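Progressive jackpot (online slots)

By Kavitha Rodrigues, updated May
14 shares | 3 comments

A progressive jackpot is a top prize on a slot or other casino game that goes up a little each time someone plays and doesn't win it. Found in land casinos since the 1980s, online since the late 1990s. The opposite is a fixed or flat jackpot, where the top prize stays put no matter how many people play.

How it works

A small slice of every bet, the contribution, goes into a pool. Often one to five percent, depends on the game. The rest of the bet is handled like any other slot bet. When the jackpot hits, the pool pays out and drops back to a starting amount called the seed. Seed money comes from the operator or the game supplier, sometimes paid back later out of contributions.

Not every bet qualifies. Older games wanted max coins. Newer ones usually let any bet in, with bigger bets getting a better chance. Check the help screen, it's in there somewhere.

Types

Standalone. One machine or one game at one site, own pool. Smallest prizes, hit more often.

Local or in-house. Several games, one operator, one pool. The Trevton group of sites ran one of these called Araya, with 33 slots feeding a single meter. Seed was 200 dollars on the lowest of its tiers.

Wide-area or network. Many operators share a supplier's pool. Largest prizes by far, and the longest waits between them. Who actually pays the winner is set out in the contract betwen supplier and operator, usually the supplier.

Must-drop. Has to pay before a set amount or a set time, say midnight. Popular with players who watch the meter late in the cycle.

Payout rate

Return to player (RTP) on a progressive is normally quoted in two parts: base game, and jackpot share. The base part tends to be low compared with a flat slot, the jackpot makes up the difference, on paper anyway. Since the pool grows, the total return grows with it. The point where total return reaches 100 percent is called break-even. Reaching it does not mean a player will come out ahead in any normal session, the odds against hitting are still very long.

Some sites show only the combined figure. Shewit Tefera, writing in the trade newsletter Orkness, looked at 726 help screens and found nearly half gave no split at all. Her list has not been updated.

Regulation

Rules differ by state and country. Common ones: the meter shown has to match the real pool, contributions can't be moved to another use, and a retired jackpot has to be paid out or rolled into a different one. Most regulators also want a log of every reset. Tustmont, a small testing lab, checked 1,116 resets for one operator and flagged a meter lag, where the number on screen was behind the true pool by a few seconds. Fixed the same month.

Taxes are seperate. In the US jackpot winnings are taxable income, and large wins get reported by the payer.
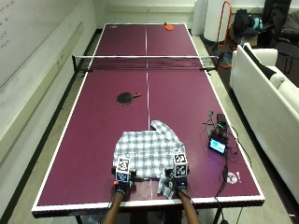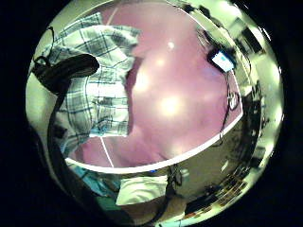
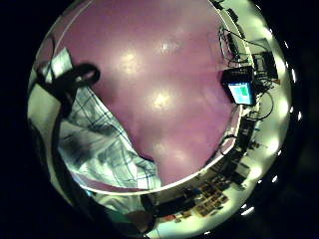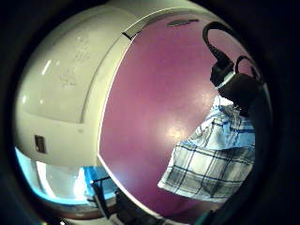

Does a progressive jackpot get more likely to hit the longer it goes without paying?

On most games the odds are the same every spin, whatever the meter says. Must-drop jackpots are the exception, those have to pay before their limit.

Related articles
Return to player
Must-drop jackpots
Slot volatility
Shared player pools between states
Random number generator testing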